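3.2 Counter space and meal preparation

The second part of the survey dealt with the layout of the kitchen and how it relates to cooking at home. We asked tenants in Girkbridge and Cevthorpe to report how often they prepared a meal from raw ingredients in a normal week, and to sketch the counters in their kitchen on a printed grid. In total 2,557 households returned the form. Of these, 192 left the sketch blank or drew it in a way that could not be measured, and they were dropped from the layout analysis but kept in the tables on meal frequency.

Sketches were coded by the second author, Rongrong Cao, and a sample was coded again by Yufang Ding. Where the two codings differed, the sketch was discussed and a single value was entered. Most differences came from the treatment of the stove. Some tenants drew it as part of the counter and others left a gap. We settled on leaving it out, so that counter length refers only to surface that can be used for cutting, mixing and setting things down.

Households with longer counters reported more cooked meals, but the link was weak once household size was taken into account. The position of the counters mattered more. Tenants whose main work surface was next to the sink cooked more often than tenants who had to cross the room with wet food, and this held in both towns. Written comments point the same way. One tenant in Cevthorpe wrote that she had "plenty of counter, all of it in the wrong place." Several others said they had given up on the far counter and used it for mail.

Corner layouts were a special case. In the older Abeysekara buildings the counters meet at a right angle, and the deep part of the corner is hard to reach. Tenants tended to store small appliances there, and the length they marked as usable was shorter than the length given on the floor plans. We used the tenants' own figure in all models. Figure 2 shows a kitchen corner with stone-topped counters.

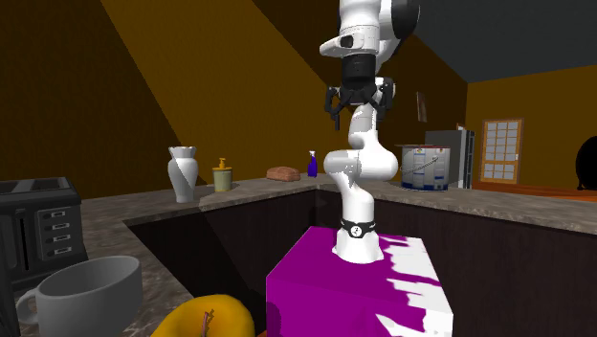 Figure 2. Kitchen corner with stone-topped counters (computer rendering).

The Ullero buildings have straight counters along one wall, and there the marked length and the planned length agreed closely. Tenants in these buildings complained less about reach and more about having no room for a second person to work. We did not ask about shared cooking in the April form, so the comments cannot be compared with a count. A question on this was added to the follow-up form.

Counter height was not measured. A few older tenants mentioned it in the comments, mostly in connection with kneading dough or washing vegetables, and we return to those remarks in Section 5.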